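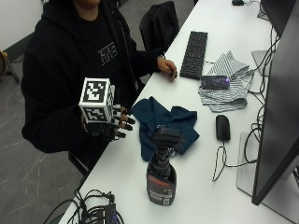 Figure 3. Shared desk: spray bottle and cloth at the front, keyboard and mouse on the surface.

Unit 3: Cleaning a computer workstation
Office Care Basics, Pivanlow Training Center, Room 2113

Every shared desk is cleaned at the end of a shift. The job takes roughly 200 seconds once you know the order. Work from the back of the desk to the front so that crumbs and dust are not pushed onto a clean area.

Before you spray
Ask the person at the desk to save their work and lock the screen. Lift loose items off the surface – cloths, small devices, papers – and put them on the chair. Move the keyboard and mouse last. Leave the cables behind the monitors plugged in and wipe around them.

Cloths
Keep one cloth for the desk surface and a separate one for screens. A crumpled cloth leaves streaks, so fold it in quarters and turn to a fresh side when the first gets dirty. Used cloths go in the Hisow bin by the door.

Spraying
Read the label before using any bottle, even one you used the day before. Spray onto the cloth, never onto a keyboard, a mouse or a screen. Point the nozzle away from your face and from anyone sitting at the desk. Turn it to the closed position when you finish.

White desks
Marks from mouse cables and monitor bases show more on a white surface. Lift the cable and wipe under the whole loop. Wipe up to the edge of each monitor base – do not drag the monitor.

For next time
Read the section on screens and be ready to clean one desk in the Alcaraz room without the handout. The July version of this sheet had the steps for cloths in a different order. Please use this one.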